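Penrose Two-Arm Table Wiping Set
README

Hello and welcome! This is the data card for the first release of recordings from Penrose, the two-arm bench we have been putting together in the back half of the Zumitz shared workshop. It covers what is in the download, how the recordings were made, how they are labeled, and the things we would like help with. If you only want to load the files, skip to Getting Started.

What's in it

712 episodes of two arms doing small cleaning and tidying jobs on a white tabletop. Each episode has one video from the head camera, the joint positions for both arms, the gripper opening where there is a gripper, and a line of text saying what the job was. The whole set was recorded in the workshop by members, mostly in the evenings, with a person driving the arms the entire time. No episode in this release was run by a trained policy.

91 of the episodes are held out as a test split. Please don't train on them, even a little! They come from separate sessions, so the lighting and the starting positions are not near-copies of what's in the training split.

Why wiping

We started with pick and place like everyone does, and it was fun for a while. Wiping turned out to be much more interesting. The arm has to keep contact with a flat surface, the tool is wide and stiff, and a small error in wrist angle lifts one edge of the pad off the table. With two arms there is also the question of who goes where, as one side usually has to get an object out of the way while the other side cleans. We love this problem and we are nowhere near done with it.

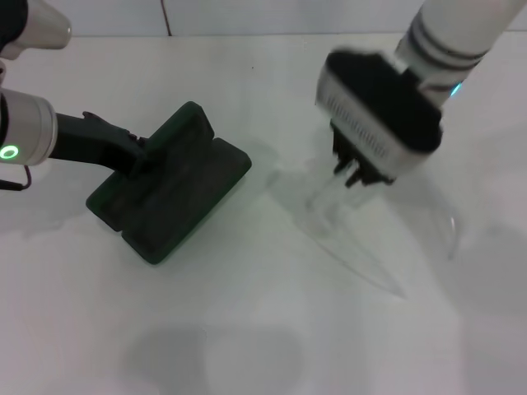
Clear plastic is the part of the set we are most excited about. Depth sensors tend to struggle with it, and color video is not much better when the table behind it is white too. Look at the piece under the right gripper: you get a faint outline, a few glints and a bit of bending in what's behind it, and that is all the camera has to go on. The dark green pad on the left arm is a far easier target. Episodes with a transparent object carry the tag "clear" so that you can pull them out and score them separately, and we really recommend doing that. A single average over all episodes hides a lot.

The bench

The table sits flush against a white wall. We left the wall plain on purpose for this release and will add busier backgrounds later. Room lights are on in every episode, and sessions recorded in the afternoon also have daylight from the side windows. The field "daylight" is set to yes or no.

The controller software is our own and is called Grinari. It reads the two leader handles, passes the targets to the arms and writes the log. It is small, a bit scruffy, and included in the tools folder. The episode viewer is a separate program, Prasutell, which plays the video with the joint curves running underneath. Prasutell started as a rainy weekend project and is now the thing we use most.

Getting started

1. Unpack the archive somewhere with plenty of space. The videos are the bulk of it.
2. Run the check script in tools. It compares every file against the list and prints the names of any that are missing.
3. Open one episode in Prasutell and scrub through it before you write any loading code. You will save yourself an hour.
4. Read splits.txt for the train and test lists.

Folder layout

episodes/ - one folder per episode, numbered
labels/ - job text and tags
tools/ - Grinari, Prasutell, the check script
splits.txt - which episode goes where

Known problems

Video and joint logs are lined up by clock time. In the March sessions the camera clock drifted, and you may see the arm lead the video by a frame or 2. Those episodes have the tag "drift".

Fast moves blur. We kept them in.

Shadows from the arms fall across the table in many episodes, sometimes from parts that are out of view. If you are masking by brightness, this will bite you.

The job text was typed by whoever was driving, so "wipe," "scrub" and "clean" are used for the same motion. We fixed spelling and left the wording alone.

Coming next

The goal for the second release is 1,000 episodes, with patterned tabletops and a curved surface or two. Force readings at the wrist are on the list as well - we have the mounts drawn up but not printed.

If you train something on this, please tell us how it went, good or bad. Failed runs are very welcome. Bug reports go in the issue tracker, and for anything about the labels please include the episode number.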